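Forum > Walls and Surfaces > Wallpaper on removable panels, seams at the corners

lwazi_vdm
I have three panels to cover, left, back and right, standing around a dark gray worktop. The paper is a large botanical print from Rerlow: gray-brown flowers, pale yellow tulip shapes, vertical gray stripes that look like birch trunks. Panels are 5 mm board, sealed. Two questions. Do I match the pattern across the corners, and do I wrap the edges or trim flush?

pmathebula
Trim flush. Wrapped edges add thickness, and the panel will bind when you slide it in beside a post. Use a new blade for each panel.

Z. Zulu
Disagree on flush. Cut edges lift in a dry room. I did mine flush in February and had to re-glue 13 spots. Wrap 2 cm to the back and allow for it in the panel width.

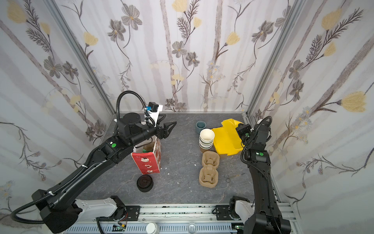 With aluminum posts at the corners, the pattern match matters less than people think. The post interrupts the print and the eye does not follow a stem across it. What does show is a stripe out of plumb. Set the first drop with a level and measure the other panels from that line.

pmathebula
Agreed on plumb. Still no on wrapping. Your 13 spots sound like a paste problem. Which one did you use?

Z. Zulu
Skikeo ready-mixed, straight from the tub. I did not size the board first.

pmathebula
Then that is the cause. Size the board, leave it overnight, and paste right up to the edge.

mandla_n
Placement of the big yellow blossoms is worth planning too. One large bloom near the middle of the right wall is fine. Half a bloom at a post looks like a mistake. Lay the drops out dry and shift the start until the cut falls in a stripe. Allow roughly 200 mm extra per drop.

lwazi_vdm
Thanks. Flush it is, sized first, cut in the stripes. I will keep the offcuts for patching.

Z. Zulu
I would still wrap the top edge. It gets handled most.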